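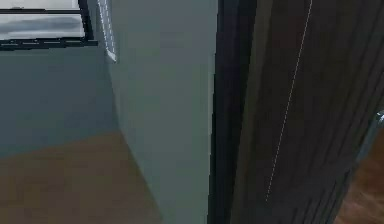

Cold bedroom, new thermostat or new radiator?

castthorpe_kid
December 1, 2023
Third winter in this house and our back bedroom still won't get past 60 with the heat on. The rest of the upstairs is fine. I got a quote for $700 to put in a bigger radiator and my wife thinks we should just do it. Anybody been through this? Hot water system, one zone, the house is 2173 square feet if that matters.

YlvaR
Did you bleed it? Ours was the same way and I got a ton of air out with a two dollar key. Do it with the pump off.

castthorpe_kid
Bled it in July when I was bored lol. Got a little hiss and then water.

fuseini_a
July doesn't help you much if you've topped up the system since then. Do it again. Also feel both pipes going in. If one is hot and the other is barely warm, it's a flow problem and a bigger radiator will be a bigger cold radiator.

Margit B
I'm going to disagree with everybody, sorry! We chased the heat for two winters and it was the attic hatch. Put 20 bucks of foam tape around it and the room came up five degrees.

fuseini_a
Five degrees from a hatch? I have a hard time buying that.

Margit B
Well, it was a really bad hatch.

castthorpe_kid
OK so the return pipe is barely warm. No hatch in that room but there is one in the hall right outside. Going to try the valve tonight and hold off on calling the guy back.

YlvaR
Go slow on the valve, the old ones like to drip after you mess with them. Put a towel down.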